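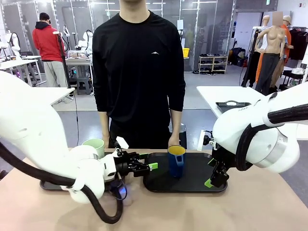 A blue mug, bright yellow on the inside, on a black tray.

The owner of Rulteo starts the day at 6:30 with coffee in a mug that has a chip in the handle. It's one of the first she bought for the business, and she can't sell it, so she uses it.

Rulteo supplies mugs, cups and trays to workplaces in and near Famville. Most of its customers are offices, workshops and small labs with a shared kitchen and no cafeteria. The company sold 3,151 mugs last year, most of them in plain colors, and it has 3 employees including the owner, who is 51. She asked that her name be left out. "The customers know who I am," she said. "Everybody else can look at the mugs."

We met in the back of the warehouse on Baluyot Street in April, at a table covered with samples.

She worked for a restaurant wholesaler before this and got tired of plates. Restaurants order the same white plate for years, she said, and they fight over every cent. Offices were an afterthought at that company. They would call and ask for "a few mugs" and be told the minimum was ten cases.

"I took a lot of those calls," she said. "People would say, 'We have 20 people, what am I going to do with ten cases?' I didn't have an answer. I'd tell them to go to the supermarket."

She now sells by the case of 48, but she will split a case if asked. Splitting is a nuisance. The partitions in the carton don't hold up once they have been cut down, and a half case with loose partitions is how mugs get broken in the van. She wraps those by hand in newsprint.

The two-color mugs are the ones people ask about most, with one color outside and a different one inside. She was against them at first. They cost more, and she thought the inside color would put people off their coffee.

"I had that wrong," she said. "Blue outside and yellow inside, people love that. You look down into it and it's cheerful. I put a plain blue one beside it on the counter and they reach for the yellow."

A bright inside shows coffee stains sooner than a dark one does. She tells customers this before they order. Some change to a dark gray or brown inside. Others say they would like to see the stain, so that somebody scrubs it off.

Her cleaning advice is baking soda on a damp cloth, left for a few minutes and then rubbed. She doesn't like steel wool on a glaze. "You take the stain off and you leave scratches, and the next stain goes in the scratches. I've had people bring me a mug and tell me the glaze is bad, and I can see the lines from the pad."

The cups without much color, the pale greens and creams, go mainly to places that put things out for visitors. Staff tend to pick stronger colors for themselves. She thinks it has to do with finding your own mug again at three in the afternoon, when there are a dozen on the drainboard.

Trays were added later. A customer wanted something to carry drinks from the kitchen to a meeting room without going back and forth, and she ordered a small batch from a supplier called Ornavik. They were black and rectangular, with a low rim. She expected to sell them for carrying.

"They don't carry them," she said. "They put them down on a table and they stay there. The mug goes on the tray and the tray stays put. It's a place to set a drink down, and it keeps the rings off the tabletop."

Customers with light-colored tables buy the most trays. A ring on a pale top bothers people, and a black tray on it is easy to see. The drawback is dust. Black shows every crumb and every dried drop, and a tray that never moves gets wiped around instead of under. She suggests lifting it once a day. She doubts that many do.

She has opinions on where a mug should stand on a tray, too. The middle is best, well in from the rim, with the handle turned out to one side where a hand can get to it. A mug on the edge of a tray will tip it if the tray is light and sticks out past the table.

Asked how she judges a mug, she picked one up from the table and put her fingers through the handle. She checks that first. Two fingers should fit comfortably, three if the mug is large. Then she sets it down empty and pushes the rim with one finger. A narrow base will rock. She turns it over last and runs a thumb around the foot, where the clay is often left bare. A rough foot scratches tables, and she sends those back.

She doesn't test for strength by dropping them. "Everything breaks if you drop it right," she said.

Breakage is most of her repeat business. The usual cause, according to her customers, is the dishwasher, where mugs are packed against each other and the handles knock. She recommends loading them with all the handles pointing the same way. Stacking is the other one. Two high is fine on a shelf. At three the bottom mug starts to stick, and someone pulls on it.

There is one request she turns down, which is printing. Customers ask for logos, slogans, and once a full parking map. She sends them to a print shop across town. Printed mugs come back to her when a company changes its logo, she said, and then there are boxes of good mugs that have to go somewhere. Plain ones can be topped up for years from the same color.

That depends on the color staying in production. Last fall a supplier dropped a green she had sold to several offices, and the replacement was darker. She drove a sample of each to every customer and let them compare. Two took the new green. One switched to blue.

She plans to add a smaller cup this year for people who drink espresso, and she was still waiting on samples when we talked. The first set had handles that were too small for her finger.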